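Skostham Equine Trust > Funders > Ondgate Fund > Progress report, second period

Young Horse Training and Placement: Progress Report to the Ondgate Fund

1. Period and scope

This report covers the second period of the grant, ending in July. It deals with the intake of young horses at the Skostham yard, groundwork and starting under saddle, placement, and the track work at Moltport. Hoof care and feed are reported only where they changed the plan. Spending is in section 6.

2. Horses in training

All horses accepted in this period were four or five years old on arrival. Each had a veterinary check, a dental check and a review of passport and vaccination records before joining the group. One gelding was held back from ridden work after the vet found soreness behind the saddle area. He was lunged without tack and turned out with the others, and the vet has now cleared him for light work at the walk.

Groundwork follows the schedule agreed with the Fund at the start of the grant: leading, standing tied, picking up feet, loading, and long reining on both reins. A horse moves to ridden work when it passes the same handling test with 2 different handlers. The test was changed slightly in this period. Loading is now done into a trailer the horse has not been in before, as several horses had learned the yard trailer and were balking at others.

Ridden sessions are limited to 3 per week for horses in their first month under saddle. Trot work starts in the second week if the walk is steady and the horse halts without leaning on the bit. Canter is left until the horse can carry a rider on a circle in balance. For the gaited horses, tölt is not asked for until walk and trot are clearly separated. Two of the mares offered it early and were brought back to walk each time.
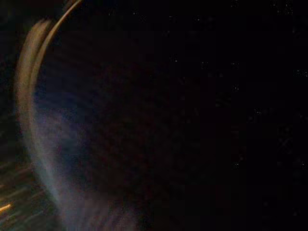 Saddle fit was reviewed again at the end of the period. Young horses change shape quickly in the first months of work, and the earlier fitting records were no longer reliable for the mares. Two saddles were reflocked and one was withdrawn. The withdrawn saddle had a tree too narrow for any horse now in training and will be sold – the proceeds will be credited to the tack line.

3. Moltport track

The oval at Moltport is 300 meters long on the inside line. Resurfacing of the straights was completed. The turns remain on the old surface and hold water on the low side after heavy rain. Fast work is limited to the straights until drainage is done. The contractor, Liapis, has submitted a revised drainage plan with the outlet moved to the north end, away from the turnout fields. The plan is accepted in principle, pending consent from the neighboring landowner.

The rail on the home straight was moved out by 170 centimeters to give a safer passing width. Posts are set, and the top rail is fitted except at the gate.

4. Placement

Placement remains behind plan. Inquiries were adequate in number but a large share came from novice riders looking for a finished horse. The listing text has been rewritten to state the training stage of each horse, the gaits confirmed under saddle, and the level of rider needed. Trial visits now include a session on the ground before the buyer rides. Returned horses are retested before they are listed again.

5. Problems and risks

Hay quality was uneven. One delivery was rejected for dust, and the supplier replaced it at no charge. A mild cough in the young group cleared after the hay in the barn was soaked and turnout hours were extended.

The main risk to the next period is the landowner consent at Moltport. If it is late, drainage will run into the wet season and conditioning work will stay on the roads and the hill loop. This is workable for the younger horses – it is less suitable for those close to placement, which need regular work at speed.

6. Spending

Feed and farrier costs were within budget. Veterinary costs were over, mainly due to the back examination and follow-up visits. Track costs are under budget while drainage is on hold. We ask the Fund to allow the unspent track money to be carried forward under the same heading. No transfer between headings is requested.

7. Work planned for next period

Ridden assessment of all horses in training will be repeated using the same test sheet. Drainage of the Moltport turns will begin once consent is received. The gate section of the rail will be finished before the track is used for group work.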